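Chapter 4
Braking Systems and Brake Fluid

By the end of this chapter you should be able to name the main parts of a hydraulic brake circuit, explain why brake fluid has to be changed, and carry out a basic visual check of pads, rotors and hoses. You will need the terms from Chapter 3, in particular master cylinder, caliper and pressure ratio.

4.1 Why brakes come before engines

Most apprentices would sooner start with engines. At the Cusbridge workshop, where much of this book was tried out, first-years spend their opening month on brakes instead. Nuno Sequeira, who set up that program, wanted new starters to learn clean work on a system where dirt does real harm. A speck of grit in an air filter housing may never matter. The same speck in a master cylinder can score a seal and let fluid past it.

A car's brakes turn movement into heat. When the driver presses the pedal, a rod pushes a piston in the master cylinder. Fluid carries that pressure through steel lines and flexible hoses to each wheel, where the caliper squeezes the pads against the rotor. The fluid hardly compresses at all, so nearly all of the driver's effort reaches the wheels. Air does compress. A small bubble in the line will make the pedal feel soft and lengthen its travel. 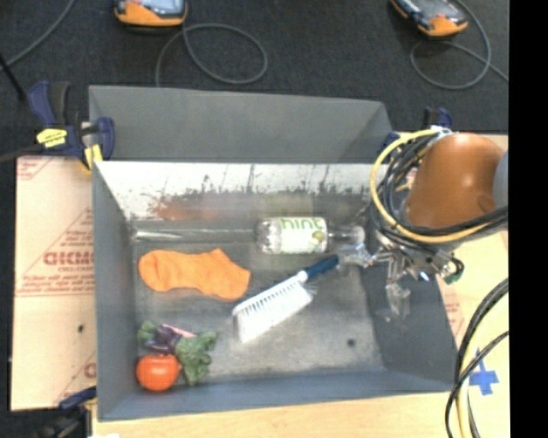
Reading time for this section: 3 minutes

4.2 What goes wrong with fluid

Glycol-based brake fluid absorbs water from the air. It does this slowly through the hoses and the reservoir vent, and much faster from a container left open on the bench. Water lowers the boiling point. On a long descent the fluid in the calipers can then boil, and the vapour behaves the same way as trapped air.

Old fluid also corrodes parts from the inside. Pitted caliper bores and sticking pistons are common on cars that have missed their fluid changes. Colour is a poor guide, as some fluids darken early and others stay pale when they are well past use. Use a tester, and follow the service interval in the manufacturer's manual.

Never top up a glycol system with silicone fluid or mineral oil. Mineral oil swells the rubber seals, and the usual repair is to replace every seal it has touched.

4.3 Before you begin the practical work

Worksheet 401 covers the visual check and should be finished before you open any bleed screw. Wear gloves and eye protection. Brake fluid strips paint, so cover the guards and rinse spills with plenty of water straight away. Waste fluid goes into its own labelled drum and is never mixed with engine oil.

Key terms: caliper, rotor, bleed screw, hygroscopic, vapour lock, brake fade.

The worked inspection of the Sarex hatchback begins on page 79.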